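Nesau two-arm bench kit — product page

STATUS: on hold for new orders, existing units see the grip notice below
Sold by Plosbridge. Arms, base modules, two-finger grippers, brown top, cabling.

Grip release notice, rev 4

Applies to Nesau kits shipped with the Stodska gripper controller. If yours has the Ishida controller you can skip this, nothing changes for you.
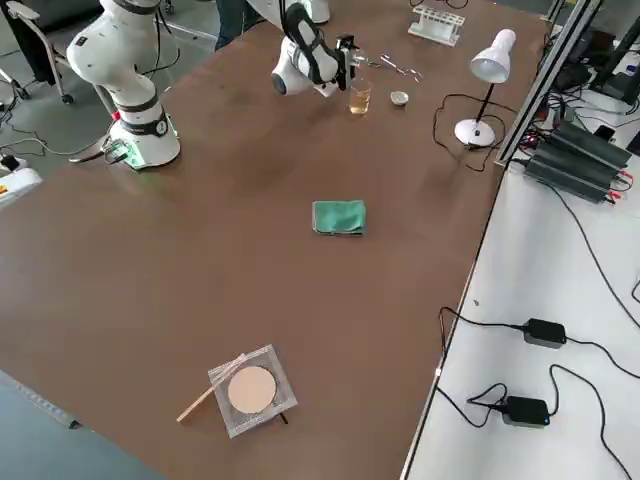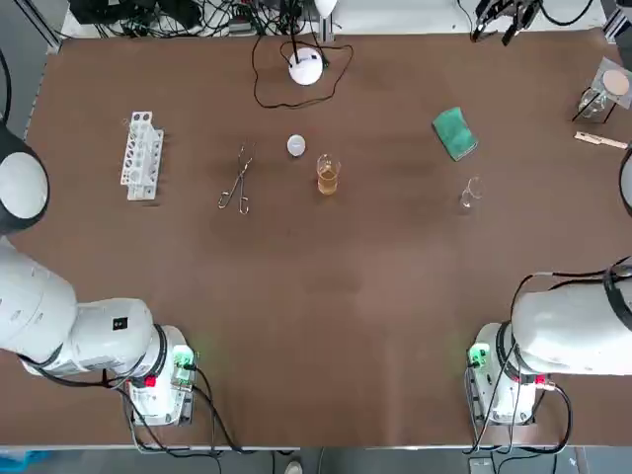 Nesau kit with wet-work glassware on the table, green lights on at the bases.

What goes wrong: gripper lets go by itself during a slow lift. No alarm, base light stays green — so don't take green as proof it's holding. Seen mostly on glass over 50 mm wide, and mostly after a long run without a restart. We have 72 reports as of August. Most were a spill and a broken beaker, one was a cut hand. Nothing worse so far but we want it fixed.

Cause is a timeout in the controller. Grip force drops to zero for a moment if the arm and gripper fall out of sync. Short drop, but plenty for smooth glass.

Until you have the new firmware:
Restart the controller every 4 hours
Max fill 400 ml, no acids, no solvents, nothing hot
Keep hands out from under a held vessel, even when the arm is stopped
Gloves and eye protection for anyone in reach
Power adapters and supplies off the tabletop, away from where a spill will run
Do not pass glass from one arm to teh other

If it drops something: hit stop first, then clean up. Save the log before you power down, it gets overwritten on restart. Send log plus controller serial to Plosbridge support, phone line closes at 5 pm and is shut Thursday.

Firmware: free, goes in over the service port. Controllers with the old boot chip have to be swapped — we pay shipping both ways. Rubber finger pads included with every swap, they help with the slip but dont fix the fault.

Spare parts still ship as normal.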